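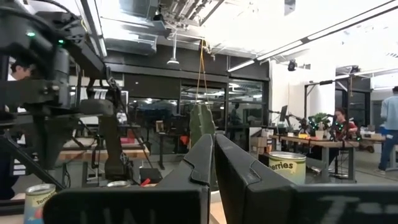
Rehema Wanyama trouve que nous allons trop vite en changeant de doigts et de caméra dans la même série : on ne saura plus, dit-elle, à quoi attribuer un écart. Sa remarque a été retenue. Depuis février, on ne modifie qu'une chose à la fois, et cette galerie suit le même principe.

Essais comparatifs de pinces, atelier Nyanda

Le projet Nyanda compare deux jeux de doigts pour pince parallèle, le Rironov et l'Oltelura, sur des objets de cuisine courants. Le bras, le contrôleur et la caméra de poignet restent les mêmes d'un jeu à l'autre. Chaque configuration passe 173 saisies, dans un ordre tiré au sort par Jabari Chege et affiché près du poste. Les pages consacrées aux contrôleurs seront mises en ligne séparément.

Vue 1, en tête de page. Caméra de poignet, entre les deux doigts de la pince. Une peluche en forme de cactus pend à un fil jaune ; deux boîtes de conserve, tomates et cerises, sont posées plus bas. Un objet suspendu se dérobe au contact, ce qui en fait un bon test pour l'alignement des doigts. La consigne est de fermer à vitesse réduite, 40 mm/s, et de noter l'angle d'approche.

Le jeu Rironov a une face de contact lisse. Il se monte avec quatre vis et se règle sans cale. Le jeu Oltelura est strié et un peu plus lourd — il faut refaire la compensation de gravité après le montage, sinon le poignet dérive en position basse. Kibet Kashindye a écrit la procédure, elle tient sur une page.

Pour les cylindres, on note la hauteur de prise, l'effort de fermeture et la rotation de l'objet à la levée. L'effort est plafonné à 40 N. Une boîte marquée par les doigts est retirée de la série et remplacée.

Vue 2. Boîtes de hauteurs différentes, certaines sur la tablette surélevée avec une tasse à tête d'ananas, les autres sur le plan de travail en bois. Une seconde pince est au-dessus de la tasse. Les étiquettes très colorées servent aussi à comparer les réglages d'exposition des caméras. 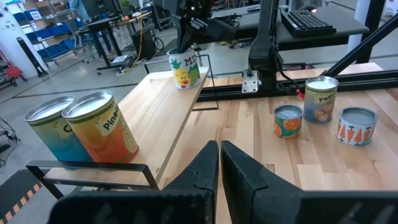

Faut-il recalibrer la caméra après chaque changement de doigts ?
Une vérification avec la mire suffit tant que le support de caméra n'a pas été démonté. S'il l'a été, on reprend la calibration complète.

Les valeurs d'effort sont enregistrées à 100 Hz par le module Stevetitz et stockées avec les images. Les fichiers d'une même série portent le même préfixe, suivi du nom du jeu de doigts. Oduor Temba tient le tableau des reprises — une saisie interrompue par un arrêt d'urgence est rejouée en fin de série et signalée dans la dernière colonne.

Textes : Cyril Parsons. Les demandes d'accès aux enregistrements passent par Jabari Chege.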